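Search this site
Last updated: March

Clutter and Grasping: Our Term Project

We wanted to know how badly a cluttered table hurts a learned grasping policy, and the answer surprised all of us! Our policy, which we called Demel, had been trained on 1,000 demonstrations with objects spaced well apart. For the test we put things close together: a ketchup bottle lying on its side by a mesh strainer, toy fruit, cups, and a large case taking up one side of the table.

Each layout got 40 attempts. Before every block we shuffled the small items but kept the bottle down flat, as a lying bottle gives the gripper a long, rounded side to close on (much harder than a standing one, and more fun to watch).

Demel dropped 12 more attempts on the crowded layouts than on the spaced ones. Most of the misses came from the approach angle. The arm went for the middle of the bottle even when a neighbour was touching one end, and the fingers closed too early. Adding 3 short correction demonstrations per layout helped a lot, and we would love to try that with Garholm, the bigger model, next term.

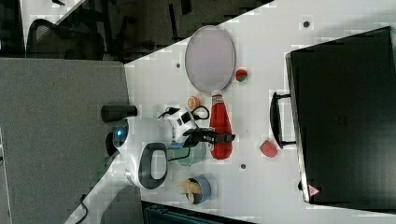

Akinyi Kimaro wondered whether the corrections taught the policy about clutter at all, or only about those particular layouts, and asked us to hold one layout back next time.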